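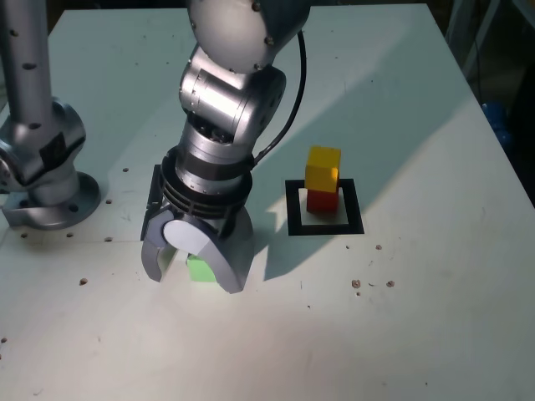

*Sunlight across the white tabletop.*

# Frota: ranked and approval ballots from the Vukthorpe park vote

Frota is a small, open set of ballots from a vote on what to build in Wetwood, the park on the east side of Vukthorpe. Every voter filled in two ballots on the same sheet: a ranked one and an approval one. Same people, same day, same options, two methods! If you like voting methods at all, you know how rarely those line up, and I'm very happy to be able to share this.

Current release: Fri 26 February. The vote itself took place the September before.

## What's in the box

```
frota/
 ballots_ranked.csv
 ballots_approval.csv
 proposals.csv
 flags.csv
 count/
 irv.py
 approval.py
 condorcet.py
 notes/
 paper_entry.md
```

There are 355 voters in the set. Of those, 163 used paper and the rest used the web form. The proposals file has 24 entries, from "more benches by the pond" to a covered stage, each with a short title and the text that was printed on the sheet.

## Quick start

You need Python 3 and nothing else. I kept the scripts plain on purpose so that people who don't program much can follow along.

```
git clone <this repository>
cd frota
python3 count/irv.py ballots_ranked.csv
python3 count/approval.py ballots_approval.csv
```

`irv.py` prints every round, with who was dropped and where those votes went. Try it with `--slow` and it waits for you to press Enter between rounds. Great fun in a classroom, especially if you let people guess the next one out!

## Fields

**ballots_ranked.csv**

| column | meaning |
|---|---|
| `voter` | random ID, same in both ballot files |
| `source` | `paper` or `web` |
| `rank_1` to `rank_5` | proposal codes, first choice to fifth |

**ballots_approval.csv**

| column | meaning |
|---|---|
| `voter` | as above |
| `source` | as above |
| `approved` | proposal codes separated by semicolons, any number |

An empty cell means the voter left it blank. We don't fill anything in. If somebody ranked two proposals and stopped, you get two codes and three empty cells.

**flags.csv** lists 23 voters whose sheets needed a judgment call: the same proposal ranked twice, a gap in the ranking, a mark between two boxes. Each row says what was on the sheet and how we read it. The default scripts use our reading. Pass `--strict` to leave flagged voters out entirely and see if your result changes. (Please do! It's the first thing I'd check.)

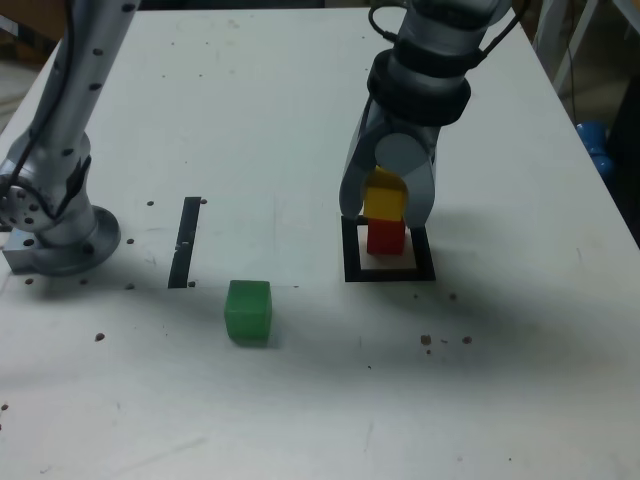 ## How the ballots were collected

The ballot sheet had the ranked question on the front and the approval question on the back. The web form followed the same order, one question per screen, and you could go back. Proposals were listed in a different random order for each web voter. Paper came in four printed orders, shuffled together before they were handed out. We didn't record which printed order each paper voter got, and I wish we had.

Paper sheets were typed in twice by different people using Pliltonar, the entry tool we wrote for this vote. Where the two entries disagreed, a third person looked at the sheet. The steps are in `notes/paper_entry.md`, including the rules for crossed-out marks.

## Things worth trying

- Compare each voter's top rank with their approvals. Most of the time it's in there, but a few people ranked a proposal first and then didn't approve it. Mistake, or a message? I go back and forth.
- Count with only the first three ranks, then with all five. How much does the cutoff matter?
- Build a pairwise table with `condorcet.py` and look for cycles further down the order.
- Split by `source`. Be careful what you read into it, as people chose for themselves how to vote.

If you make a chart or a lesson plan out of any of this, send it over. I'd love to see it.

## Known limits

- This was a local vote with people who chose to take part. It can't tell you what the whole town thinks, or how people would behave in a race between candidates.
- The ranked question always came first, so the approval answers may lean on it.
- No age, address, or other personal details were collected, so there is nothing to weight by.
- Five ranks was all that fit on the page. With a list this long, plenty of ballots run out before the last round of an instant runoff.

## Privacy

Voter IDs were drawn at random after entry and have no link to the sheets. Timestamps from the web form were dropped, and the rows in both files are shuffled. Comments written in the margins aren't included, even the nice ones.

## License

Data: CC BY 4.0. Scripts: MIT. For credit, "Frota ballots, Vukthorpe park vote" is fine.

## Changes

- Fixed two proposal codes that were swapped in `proposals.csv`. Ballot files were not affected.
- Added `--strict` to all three scripts.
- `approval.py` now reports ties instead of picking the first one in the file. Oops.

## Contact

Maintained by Till Ackermann. Open an issue for anything that looks wrong, and include the voter ID if it's about a single ballot. Pull requests with new counting methods are very welcome; please keep them to one file each and put a worked count of a tiny ballot set in the docstring.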